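Kamance Hand-Held Gripper
Small-item sorting kit from Clumov

Overview

The Kamance is a hand-held gripper for recording small-item work. A person holds it, picks things up with it, and the recording is used to train a sorting arm to do the same job. It has two linked fingers with blue pads and works on items such as bracelets, chains, key rings and watches.

Recording does not need the arm. It can be done at a bench, at a packing table or in a spare bedroom at home, and the files are sent in at the end of the shift.

What it changes at work

The first site to use the kit was the Lewis returns depot in Votivville. Mixed boxes of accessories come in there every day and used to be emptied and sorted by hand from start to finish. Four people did that job. The same four still work the line, but the day is split differently.

Mornings are for recording. Each person works through a box with the gripper at their own pace. In the afternoon the arm takes the plain boxes, and staff handle the ones it sets aside. Tangled chains are the most common reason for a box to be set aside. Rings are next.

Staff at Lewis told us they stand less and look at a screen more. Some like that and some don't. The depot now swaps tasks at 1 p.m. so that one person is not left on the screen all day. Pay grades for recording work were agreed before the kit arrived, and we suggest other sites do the same.

By the end of the first season the depot had made 3,765 recordings covering 573 different items.

In use
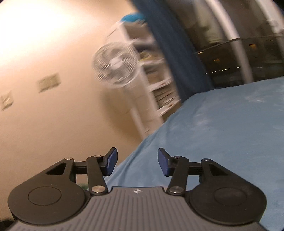
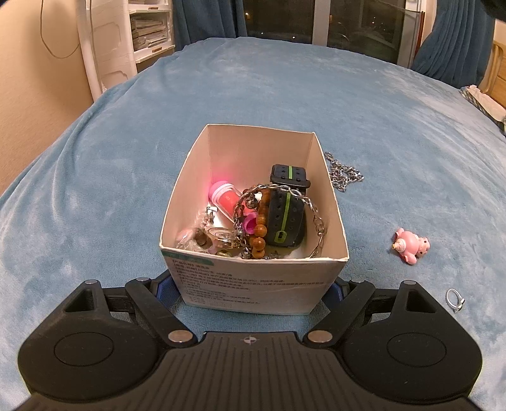
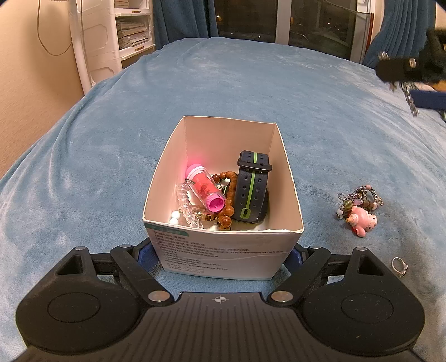 Gripper over a light blue bed cover. The second and third pictures have an open white box of small accessories.

What is in the kit

Hand-held gripper
Spare pair of finger pads
Charging lead
Carry case
Printed setup card

Training time

Most people need about 198 minutes of practice before their recordings can be used. This is paid time and should be planned as a normal part of the shift. The first hour is usually slow. Fingers close late, items slip, and the box gets bumped. Keep those recordings, as the arm is trained on missed picks too.

Care

Wipe the pads with a dry cloth after each shift. Check the screws on the finger links every Monday. Do not oil the links. If a finger feels stiff, stop and send the gripper in for service.

Limits

The kit is not meant for glass, blades or anything heavier than a full coffee mug. The arm does not decide what an item is worth or whether it goes back on sale. Those checks stay with staff.

Ordering

Kits are sold singly or by the site. Site orders include one day of setup by Clumov. Spare pads can be ordered without a service plan.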